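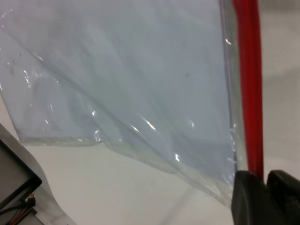
3.2 How households keep their papers

Most of the people we talked with had never been asked about their papers before, and a good many of them were glad to have the chance. We had planned for short visits in Usgate, half an hour at the kitchen table and then on to the next door, but a question about where the old letters are kept has a way of turning into a second pot of tea and a long story about an aunt. We let the visits run as long as people wished, and we think the study is the better for it.

In all, 402 households took part. We asked each of them to show us, if they were willing, the place where they would look first for a birth record, a deed, or a school report. Drawers were the favorite by a wide margin, followed by cookie tins, shoe boxes, and the space under a bed. Clear plastic bags and zipper pouches came up often too, mostly among younger families, who told us they liked being able to see what they had without opening anything.

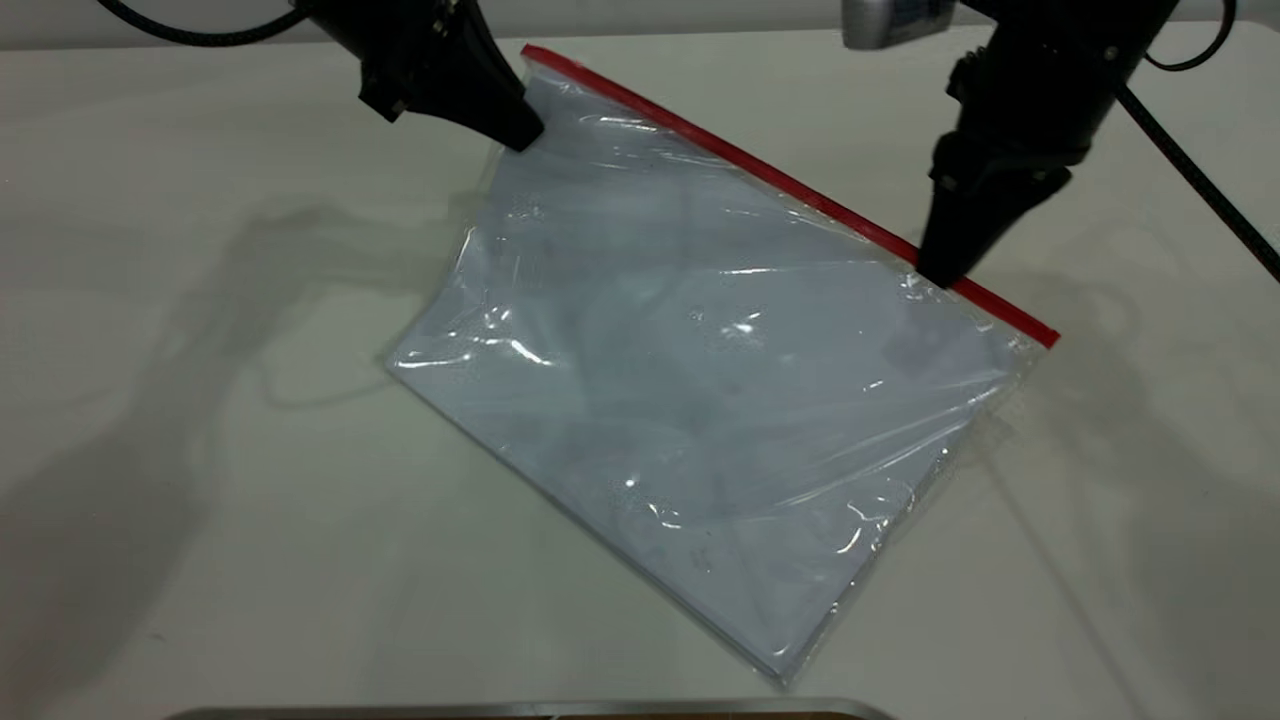
The older residents were fonder of cardboard and cloth, and several of them had firm views on the matter. One retired teacher in Hladun kept her late husband's letters tied in a pillowcase, and she could put her hand on any one of them in a moment — a good deal faster, we must admit, than we can find things in our own offices. Her order was by season, with everything from December kept together whatever the year, and she saw no need to explain it further.

We learned to take such systems seriously. Marchuk's earlier visits in Sasten had found that papers sorted by memory were seldom lost while the person who sorted them was living, and our own talks point the same way. The trouble comes at the handing over. Of the families who had taken in a parent's papers since 2000, many said they had kept the bundles just as they found them, afraid that untying the string would undo something they did not yet understand.

Figure 2. A clear pouch with a red zipper, holding a stack of white paper sheets.

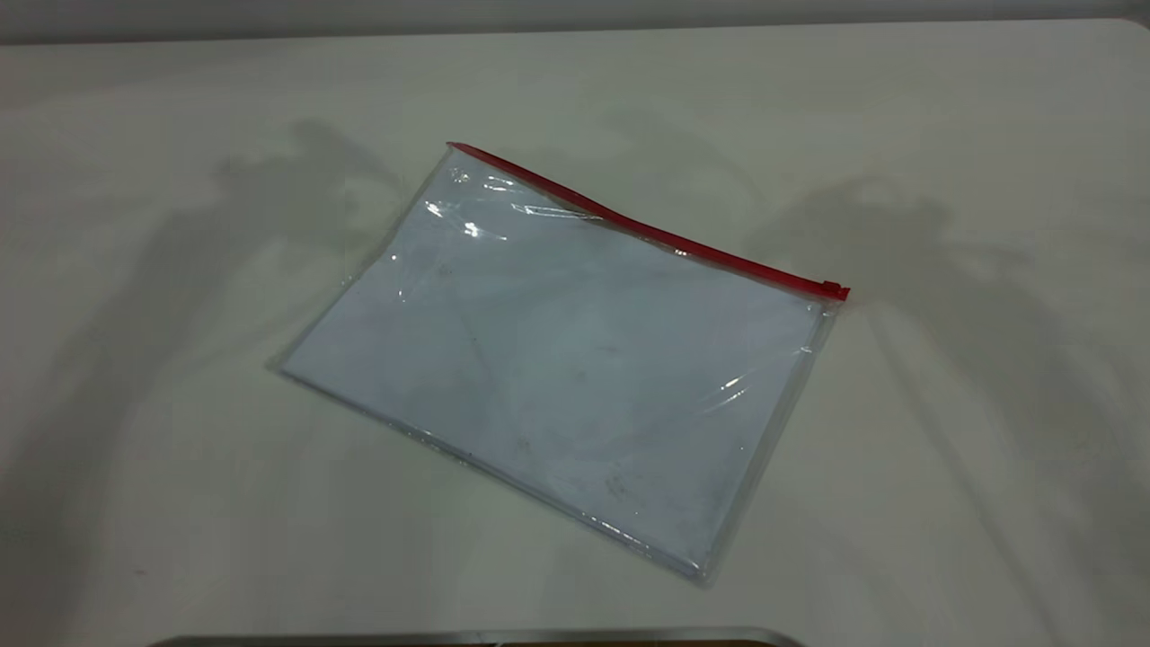
3.3 Who is trusted with the key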